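Teaching a Gripper When to Let Go of an Idea

Aug 2, 2025

Rasa Ozoliņš keeps a printout of 1773 lines pinned beside her desk at Clolum. Each line is one grasp attempt by a robot arm in a furnished room, and a good share of the lines are marked in pen. The marks show where the arm changed its mind.

"That's the result, really," she says. "We wanted to know if a robot does better when it's allowed to drop a plan halfway through. It does, if you're careful about when you allow it."

Ozoliņš runs the household manipulation work at Clolum with Kristaps Avotiņš, who wrote most of the control software. Their method is called Hurby. In most of the systems they compared it with, the arm looks at an object, picks a grasp, and carries it out. Hurby picks a grasp too, but it keeps scoring that grasp against the alternatives all the way down. If another one becomes clearly better before contact, the arm switches.

I asked Avotiņš why the first choice would be wrong so often. He said the view changes as the arm gets closer. Edges that looked solid from farther off are sometimes glare. A strap or a handle comes into sight behind something else.

"From the starting position you're guessing at the back half of everything," he said. "Then you get near it and you have better information, and the old way was to ignore that information. We did it that way for years ourselves."

The first version switched far too easily. Avotiņš describes an arm that hung over a bag of rice, going back and forth between two grasps until the trial timed out. The team now calls this dithering, and getting rid of it took most of last winter. The fix was a cost on switching that rises as the fingers get close. High above the object a change of plan is almost free. In the last 4 centimeters it is so expensive that the arm will only do it to avoid a collision.

"It's one number and a curve," Ozoliņš said. "People are disappointed when I tell them. They'd like it to be a bigger model."

How the curve should be shaped was less simple. They tried setting it by hand and then tried learning it from trials. The learned version won by a small margin on rigid things and by a wider one on anything thin. Ozoliņš does not want to make too much of the second finding, which rests on fewer trials than she would like.

The choice of objects caused the longest arguments. Avotiņš wanted a standard set, the same items in every lab, so that results could be compared. Ozoliņš wanted things out of people's drawers. They ended up with some 40 items, nearly all bought secondhand or brought from home, and laid them out on soft furnishings instead of a bench.

"A bench is kind to you," she said. "Cloth gives. You press down to get a finger under something and the whole surface goes with you. Then the thing you measured a second ago is in a different place."

Eyeglasses became the item they talk about most. Wire frames are thin enough that the depth reading drops out along parts of them, and the lenses return glare or nothing. Put the glasses in a case or a box and there is a wall to clear as well. Avotiņš said the early version of Hurby would often settle on the edge of the box, which is bigger and easier to see, and then discover the frames late in the approach, when switching was already costly. They lowered the cost for that one situation, where a small object sits inside a larger one, and the problem mostly went away.

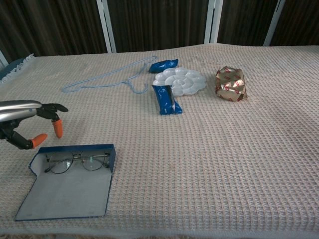
The gripper above an open box holding wire-framed eyeglasses, with other test objects on the blanket.

Shiny wrappers were another trouble spot. A snack in foil can look like several objects at once to the depth sensor, and the scores jump around. The team averages scores over a short window before comparing them, and Avotiņš admits this makes the arm a little slow.

Liam Haslam, an outside researcher who read an early draft, pressed them on speed. He pointed out that a robot that fails quickly and tries again may finish sooner than one that thinks on the way down. Ozoliņš agrees that this is true for cans and blocks. She added a section to the paper comparing total time, and in that section Hurby loses on the easy items.

"I'm fine with that," she said. "If you have a table of cans, don't use this."

The system still has no sense of touch beyond motor current, so once the fingers close it is finished deciding. Avotiņš would like to carry the same scoring through the first moment of contact. The 2 of them disagree about whether that is the same method or a new one. A trial with tactile fingertips is planned for October, and the object set will stay as it is, eyeglasses included.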